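4. Sort the knives

Now for the fun part! Set your three trays in the middle of the table and leave the rest of the knives loose around them, so every handle is easy to see.

Start with a few in each colour group. Two silver knives in the orange tray and two yellow-handled ones in the small green tray will get you going nicely.
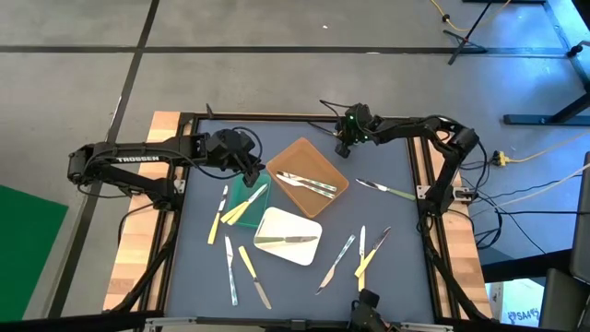

5. Fill the trays

Pick up one knife at a time, by the handle, and lay it flat.

Caution: keep fingers clear of the blades.

Note: trays can sit at any angle.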